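3.2 Recording setup

The head rig was built in a shared workshop at Kadham by Tane Donnelly, from a bicycle helmet liner and 2 printed brackets. Recordings were made in ordinary rooms, with nothing moved beforehand. One task was wiping kettlebells standing in a row against a wall (Figure 4).

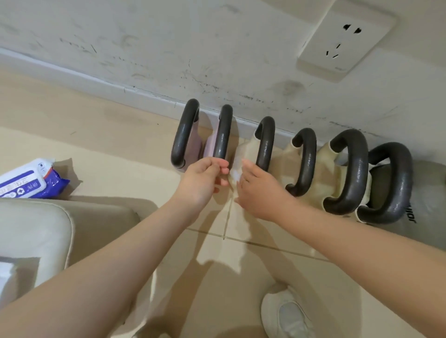
Figure 4. Wiping task, head view.

Each clip was cut to 128 steps — shorter ones were padded with the last step. We kept 1,000 clips for training and held back 25 for testing. The first bracket cracked in April and was reprinted with thicker walls, so earlier clips have a slightly lower tilt.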